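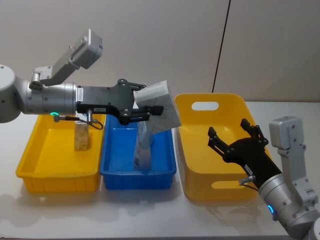
Section 2: Putting the strap on and pairing it

By now you should have the Kesska 922 out of its packet, with the battery in and the little door on the back properly shut. If the door still wobbles, go back to section 1 and have another go, as sweat will find its way in otherwise (mine did, in the first week, and I had to buy another pod).

I wrote these notes for our running group in Tarnport after answering the same questions over and over in the car park. The leaflet in the packet is fine as far as it goes, but it's tiny and it skips the bits that everyone gets stuck on.

Getting the fit right

1. Lay the strap flat with the two rubbery patches facing up. Those are the bits that pick up your heartbeat, and they go against your skin, never over a vest.

2. Slide the buckle until the strap is a bit shorter than you think you need. It stretches more than you'd expect once it's been warm for a while.

3. Wet both patches. Tap water is fine, and so is spit if you're already at the start line! Give them a good soaking, a quick dab won't do it.

4. Hook the strap together at the side, then turn it so that the pod sits in the middle of your chest, just under the chest muscles. If you wear a sports bra, the strap goes right below the band. Try not to let the two overlap, or the strap will get pushed down every time you breathe out.

5. Take a really deep breath. It should feel snug, like a firm waistband, but you shouldn't feel squeezed. Jump up and down a few times. If the strap slips, take it in by a finger's width and try again.

Note: the logo on the pod should be the right way up for someone looking at you. I had mine upside down for a month and it still worked, but Kesska say the readings are steadier the proper way round and I'm inclined to believe them.

Caution: if you have a pacemaker or any other implanted device, please ask your doctor before you wear this or any other chest strap. And stop using it if your skin comes up red or itchy.
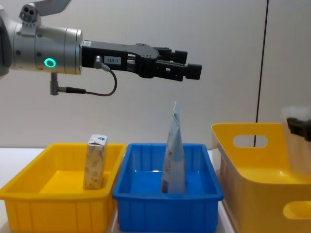
Pairing it with your watch

1. Put the strap on first. The pod only wakes up when it feels skin, so there's no point hunting for it while it's lying on the kitchen worktop.

2. Move well away from anyone else who is wearing one. At our club nights there can be a dozen going at once, and I once ran a whole set of hills with somebody else's heart rate on my wrist. Very flattering it was too.

3. On your watch, go into the sensor menu and choose to add a new heart rate sensor. The wording differs from watch to watch, but it's usually under Settings or Accessories.

4. Wait for a name starting with Kesska and ending in four digits. The same four digits are printed on the back of your pod, so check that they match before you accept.

5. Stand still for a minute and see what number comes up. Anything in your normal range is fine. If you get a dash or a nought, wet the patches again.

You only need to do all this once. After that the watch should find the strap by itself whenever you start a run, although mine likes to have a few seconds to think about it before I press the button.
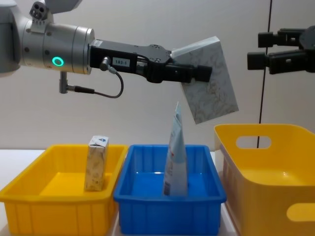
If you also want it on your phone, pair the watch first and the phone second. Doing it the other way round seems to make the phone cling on to the signal, and then the watch can't see it at all. The pod will talk to two things at once but no more, so if you've an old phone in a drawer that was paired with it, tell that one to forget it.

Setting your top heart rate

The watch will offer you a top figure worked out from your age. It's a rough guess and for plenty of people it's well out, so have a look at your own numbers after a few hard sessions and change it if you need to.

1. Warm up for 20 minutes at an easy jog. Please don't skip this, even if it's a warm evening.

2. Do three hard efforts up a hill, walking back down each time.

3. Look at the highest steady figure from the last one and type that in as your top rate.

Caution: leave this test out altogether if you're new to running, have been poorly or have ever been told to take care with your heart. Using the guess from the watch is perfectly all right.

A sudden jump to over 200 in the first few minutes, when you feel quite comfortable, is nearly always a dry strap or a flappy nylon top rubbing up static. 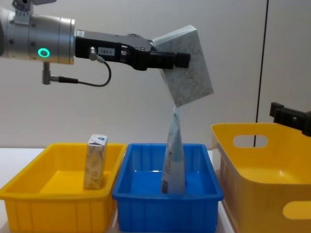

Wet the patches, or tuck the top in, and it normally settles within a minute or so. But do be sensible -- if the number is high and you feel dizzy, short of breath or just not right, stop running and get some help, and never mind what the watch says.

After each run

1. Unclip the pod from the strap. Leaving it clipped on keeps it awake and eats the battery.

2. Rinse the strap under the tap and hang it up to dry, away from the radiator.

3. Wipe the pod with a damp cloth and dry the two metal studs.

Once a week or so I put the strap through a cool wash in a little net bag, without fabric softener, as it leaves a film on the patches. The pod stays out of the machine, so do check before you shut the door. Changing the battery is in section 3.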